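Brovico opens kit collection for youth basketball clubs

Wednesday, February 20, 2019

Clothing reuse firm Brovico has opened a collection for outgrown and retired basketball kit, with the first drop-off point now running at its Lidevine shop. Jerseys, shorts and plain T-shirts are all accepted, in any size and from any club.

The scheme follows a trial in September, when 316 items were handed in. Most were full team kits that had been replaced after a change of colours or numbering. Kit is sorted by hand, checked along the seams and lettering, then folded and put back into sets where a matching top and shorts can be found.
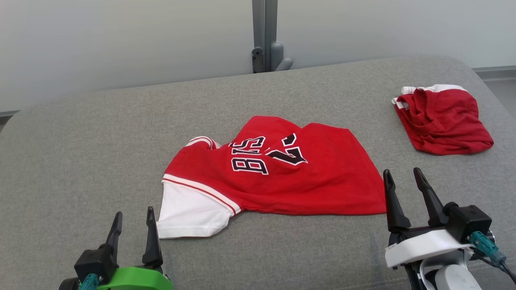
Parents at the trial asked whether shirts with numbers on them were really of any use to another team, and Ilum Juniors replied that a number matters far less to them than a shirt that fits.

Brovico says printed numbers are left in place unless they are peeling. Tops are folded with the collar outwards so that sizes can be read without opening the pile – a small change that came out of the trial. Plain T-shirts are kept for training packs.
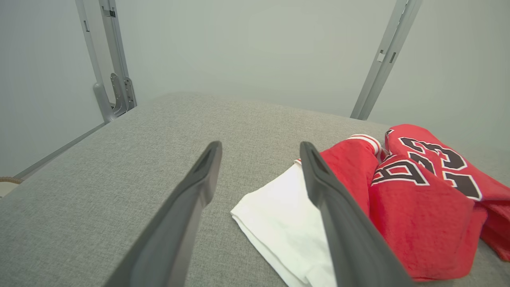
Red numbered jersey and white garment on a gray surface.

Clubs can ask for kit by filling in a form at the shop. Each request may cover up to 3 age groups, and sets will be ready to collect within 6 working days. Further drop-off points, including one at Pfeiffer Road, will open over the next 4 months.

Items should be washed before they are handed in. Shoes and balls cannot be taken.

ENDS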